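Search this repository Search Go Advanced search

Research > Textiles and Dress > Working Papers > Color Loss in Everyday Headwear > Section 4

4. Fading and wear in donated cotton caps

4.1 Source of the caps

The caps came from the Silari clothing bank in Orolham, which takes in used clothing from the town and from the villages along the Jurnska road. We asked the sorting staff to set aside every adult baseball cap with a cotton shell during the collection period, which began in November and closed on 16/03/2020. They were asked not to pick out good or bad ones. Caps with a foam front, a mesh back or a knitted shell were left out, as were caps made for a single event and never worn.

After these exclusions 217 caps remained. Each was given a paper tag and stored flat in a closed cardboard box until it was graded. We did not wash, brush or steam any of them, since even a mild wash can lift loose dye and change the grade at the seams.

Donors were handed a short card with four questions: how long they had owned the cap, how often they wore it, whether it was worn mainly outdoors, and how it was washed. Many cards came back incomplete. The washing question was answered most often and the question on years of ownership least often. Where a donor gave a range, such as "five or six summers," we used the lower figure.

4.2 Grading

Two graders looked at each cap separately and scored color loss on a five-step scale, where 1 is no visible change and 5 is severe change. The inside of the sweatband fold was used as the reference for the original color, because it gets little light and little rubbing. Scores were given for six zones: top of crown, crown seams, front panels, back panels, bill and strap. If the two scores for a zone differed by more than one step, the graders looked at the cap together and agreed on a score.

Grading was done indoors at a plain table, always under the same lamps and away from direct sun. Light at the table was held at 1,000 lux. An earlier trial at 500 lux gave similar scores for red and blue caps but poor agreement on black and gray ones, where small changes were missed.

Fading was recorded separately from mechanical wear. A cap can lose much of its color with the cloth still sound, and a dark cap with little color loss can be worn through at the bill. For mechanical wear the graders noted fraying, broken stitches, thinning of the cloth and damage to the closure.

Reds were the most common color group after navy and black. They are useful for this kind of study because the change is easy to see: the color moves toward pink, brick or a dusty brown, and the raised parts of the seams go light well before the flat cloth between them.

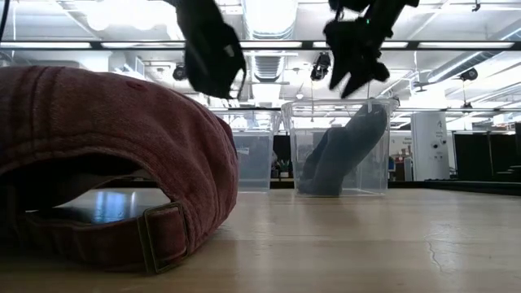 4.3 Color loss by zone

The crown seams had the highest average score in every color group. The top of the crown came second and the bill third. The back panels were less faded than the front panels in navy and black caps, but in reds the difference was too small to be of use. Straps scored lowest overall, although the loose end of a strap was often paler than the part held under the buckle.

Two causes are mixed together at the seams. The seam allowance inside the cap pushes the outer cloth up into a ridge, and the ridge is rubbed whenever the cap is handled, packed or washed. The same ridge also faces the light. Our data cannot separate the two. Caps reported as hand washed had slightly lower seam scores than caps reported as machine washed, but the hand-washed group was small and its owners may have treated their caps more gently in other ways.

Garment-washed caps are a further problem. Makers have long sold cotton caps that are washed or treated before sale so that they look already worn, with pale seams and soft creases. A cap of this kind may have scored 2 or 3 on the day it was bought. We tried to identify them from the care label and from light seams paired with a clean, unworn sweatband, but labels were often missing or unreadable. The averages for reds and greens should be read with this in mind.

4.4 Closures and fraying

Closures were grouped as cloth strap with metal buckle, cloth strap with hook-and-loop, plastic snap, and closed back. Metal buckles lasted well. The usual change was dulling of the finish, and only a few had bent or had come away from the strap. Hook-and-loop closures failed more than any other type, mostly through lint in the hooks and a lifted stitch line at the end of the tab.

Fraying was most frequent along the front edge of the bill, followed by the edge of the back opening. On caps with a cloth strap, the fraying at the opening tended to start where the strap joins the band. Slight fraying had little link with color score. Heavy fraying was seen almost only in caps scored 4 or 5 at the crown seams. 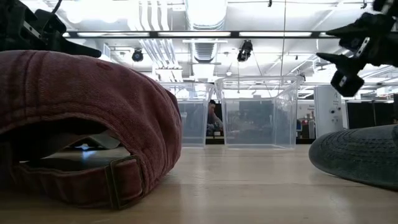
Figure 4. Caps in maroon and dark gray. The maroon cap is seen from the back, with cloth strap and metal slider buckle.

Grays were the hardest group to grade. Many gray cloths are woven from yarns of two shades, so a pale area may be part of the weave. For these caps the graders relied more on the difference between zones than on any single patch of cloth.

4.5 Comparison with laboratory rubbing

A set of new cotton twill samples in red, navy and black was rubbed on the MacPherson bench in our own laboratory for 1,000 cycles. The samples were sewn with a flat-felled seam so that each had a ridge as well as plain cloth. Color loss on the ridge was greater than on the plain cloth in all three colors, which agrees with the order found in the donated caps. The rubbed samples stayed closer to their original hue, however. They became lighter without the shift toward brown seen in many of the worn reds. Exposure to light is the likely reason for the shift, and the light tests are reported in Section 5.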